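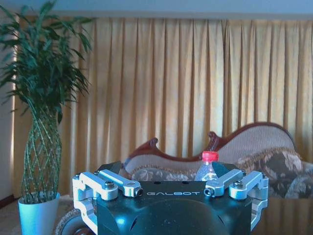
How to write an artist bio that fits on one page

I've rewritten my own bio more times than I've cleaned my brushes, and I finally have a way of doing it that takes 40 minutes. You need a timer, some scrap paper and your exhibition list.

1. Start with the dull facts
Birth year if you want it, where you grew up, where you work now. Mine says "Lives and works in Claltinholm" and I've stopped trying to jazz that up! 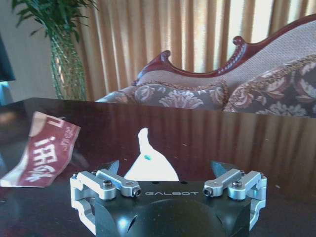 Put these in one or two short lines and move on. Galleries copy and paste this part, so check your spelling.

2. Say what you make
Write five plain sentences about your work -- materials, size, what's in it. I paint on old door panels, so I say so. Then cross out "explores" and "journey" wherever they turn up (mine had both, twice). 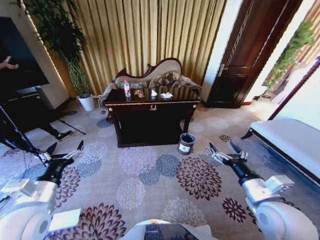
3. Trim the show list
Pick five shows, newest first. I kept the Rivadeneyra open and the Droltine group show, and dropped the café wall from college, which hurt a little.

4. Cut it down and read it aloud
My last version came out at 148 words. Read it standing up, at normal speed, in third person.
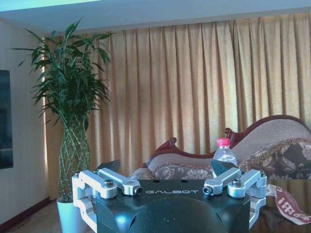

If you run out of breath, there's a comma that wants to be a period. Save a dated copy, then send it off before you start fiddling again -- I speak from experience.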